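Prolen is the piece of my simulation setup that decides where the arm should go and then checks that it can get there. I wrote it because I kept copying the same planning script from folder to folder, and every copy had a different bug in it. So now there's one copy, with all of the bugs in one place (kidding, mostly!).

It's a small Python package. You give it a world file, a target object and a place to put it, and it gives you back a joint path, a gripper schedule and a log you can read without a decoder ring. It doesn't do learning. If you want to train something on the episodes it spits out, great, that's what Fotini Sotiropoulos does with them, but the training code is hers and sits in her own repo.

## What you need

- Python 3.10 or newer
- a machine that can run the simulator without melting (a GPU helps with rendering, the planner itself doesn't care)
- the `tang` package, our little wrapper around the collision checker
- the object pack, unzipped next to the repo and not inside it

That last one trips people up. If the meshes are inside the repo, the loader finds two copies of every object and picks whichever comes first in the alphabet. I should fix that. I haven't.

## Getting it running

```
git clone <your copy of the repo>
cd prolen
pip install -e .
prolen check
prolen run worlds/tabletop.yaml --seed 3
```

`prolen check` loads every mesh, builds the collision shapes and moves the arm through its home pose. If it prints `ok` you're good. If it prints a long list of warnings about normals, you're also good, those come from a handful of scanned meshes and I've stopped reading them.

The first run is slow while the convex pieces get built and cached. After that it starts up fast enough that I don't wander off to make coffee anymore.

## How a run goes

Each run loads a room, drops the objects on the table, lets the physics settle and then asks the planner for a pick and a place. The arm model is the Franka, standing on its own pedestal beside the table, and the table is long and narrow on purpose. A big square table is easy: everything is either close or hopeless. With a long one set at a slant to the arm you get plenty of targets that are reachable from one side and awful from the other, and those are the ones I wanted to plan for.

The objects are a mixed bag, and they're meant to be. I like having something low and wide in the middle of the table, because the planner has to decide between going over it and going around it, and early versions loved going straight through. I also like thin, twisty shapes. A box around one of those is mostly air, so a planner that only knows about boxes will refuse perfectly good paths all day long. The tray is the usual drop target, and the world file lets it sit a bit past the table edge, so don't assume the whole inside of it is over solid tabletop.

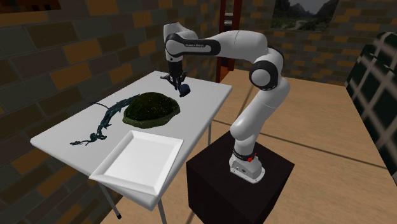 The wrist stays high for most of the path, and that's the `clearance` setting doing its job. I went back and forth on this one a lot. Low paths are shorter and look smarter, but the carried object sticks out below the fingers, and its shape changes what counts as a safe height. Prolen now adds the held object to the arm's own collision model as soon as the gripper closes, and takes it out again on release. Jolien Hermans pushed for that for months before I gave in, and she was right, so thank you Jolien and sorry about the grumbling.

## The world file

Everything about a run lives in one YAML file. Here's a short one:

```
room: brick_small
table:
 shape: long
 yaw: slant
arm:
 model: franka
 mount: pedestal
 home: tucked_high
target: pick_first_reachable
goal: tray
planner:
 tries: 200
 clearance: high
 smooth: true
```

A few notes on the ones people ask me about:

**`home`** is where the arm starts and where it goes back to. `tucked_high` is the safe one. There's also `over_table`, which saves time but can start you in collision if something tall has been dropped under the hand.

**`target`** takes an object name or `pick_first_reachable`. The second option goes through the objects in the order they're listed and takes the first one with a valid grasp. It doesn't shuffle, so if you want variety, shuffle the list yourself or turn on `shuffle_objects`.

**`tries`** is how many times the planner gets to sample before it throws up its hands. 200 is my default. Raising it hardly ever helps. If a path hasn't turned up by then, the problem is nearly always a bad grasp and you're better off asking for another one.

**`smooth`** runs a shortcut pass on the finished path. Leave it on unless you're debugging, and if you are debugging, turn it off first thing! A smoothed path hides where the planner struggled, and I've lost whole afternoons to that.

**`room`** only changes the background: walls, floor, furniture, pictures. It has no effect on planning except for the parts of the room the arm could hit. Furniture out of reach is skipped by the collision checker, which saves a surprising amount of time in the busier rooms.

## Grasps

Grasps come from the Bristetti sampler, a separate folder in this repo with its own tests. It puts candidate grasps all over the mesh, throws out the ones where the fingers would start inside something, and scores what's left. The score is simple: how square the fingers are to the surface, how near the grasp is to the middle of the mass, and how comfortable the wrist is.

That comfort part is a fudge and I'll admit it. It measures how far each joint is from its limit and adds a penalty near the ends. I tuned it by watching runs and tweaking numbers until the arm quit tying itself in knots. If you have a better idea, please send it, I'm not attached to mine.

Rounded things are still the hardest. The sampler likes them a bit too much, as every direction looks equally square, and then you get a tie between a lot of grasps that aren't equally good. Set `prefer_top_down: true` if that's driving you nuts.

## Reading the log

Each run writes a folder with these in it:

- `plan.json`, the joint path and timing
- `events.txt`, one line per thing that happened
- `world_settled.yaml`, object poses after the physics calmed down
- `views/`, rendered stills, if you asked for them

Start with `events.txt`. It looks like this:

```
settle done
grasp accepted, rank 2
path found, home to pregrasp
gripper closed
object attached to arm model
path found, grasp to goal
```

If the last line is `attached` and nothing comes after it, the pick worked on paper and the carry didn't. Nine times out of ten that's the held object bumping the table in the planner's head at the very start of the lift. Give `lift_margin` a nudge upward and try again.

`world_settled.yaml` is worth keeping too. You can feed it straight back in with `prolen run --from-settled`, which skips the drop and puts everything exactly where it ended up. It's the only way I know to get the same failure twice. The seed alone won't do it across machines, and I've quit pretending it does.

## Stuff that's still broken

- The tray is treated as a solid block during the approach and as a hollow shape during the release. So the arm comes in higher than it needs to. Works fine, looks silly.
- Objects that hang over the table edge are sometimes marked unreachable when they aren't.
- `prolen view` crashes on exit on some laptops. The files are saved before it crashes, so I've been ignoring it.
- Batch mode runs 10 worlds at a time and no more. The number is typed right into the code and I keep forgetting to pull it out into a setting.
- Changing the arm model means editing the joint limits by hand. There's a comment in `arms/franka.py` that tells you where.

## Using it on a real arm

Please don't, at least not straight out of the box. The paths are checked against the simulated world and nothing else. There's no force limit, no watchdog and no idea that people exist. The folks at Predalton built a bridge that takes `plan.json` and slows it way down and adds all the checks you'd want, and that's the route I'd go. Their bridge expects the July format of the plan file, so run `prolen export --format july` before you hand anything over.

## Sending changes

Pull requests are very welcome, small ones most of all. Run `pytest` first, and if you touched the planner run `prolen bench` as well and paste what it prints into the request. If the bench gets slower but the paths get nicer, tell me, I'll usually take that trade.

For bug reports I need the world file, `world_settled.yaml` and `events.txt`. A still from `views/` is nice to have if something looks off. Jolien handles the mesh and grasp issues, Fotini answers anything about using the episodes for training, and the rest lands on me. I'm slow in the mornings and pretty quick after lunch.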